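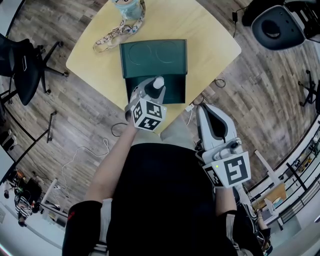
Water use in the Pidley student residence

Project report, second semester

Our group wanted to know how much water the shared laundry in the Pidley residence uses, and whether shorter cycles would make a difference to the total. We picked the laundry over the kitchens as it has its own meter, which the building office let us read.

Method

We read the meter at 7 pm for 12 days in April and kept a tally sheet beside the washers for residents to mark which cycle they ran. There are two front loaders and an older top loader.
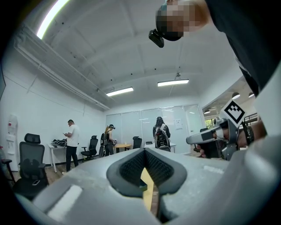 By Parkero Hou
Group 2, Environmental Studies

Results

The meter moved by 1,668 litres over the period. Tuesday was the quietest day and Sunday the busiest. Most loads on the tally sheet were marked as normal cycle, even though the quick cycle is cheaper. The top loader used the most water per load, going by the readings we took before and after a few single washes.

Problems

The tally sheet went missing for one evening and was put back the next morning, so that day has a meter reading but no loads. We left it out of the per-load average. We also forgot to ask residents how full the drum was, and a half load counts the same as a full one in our figures.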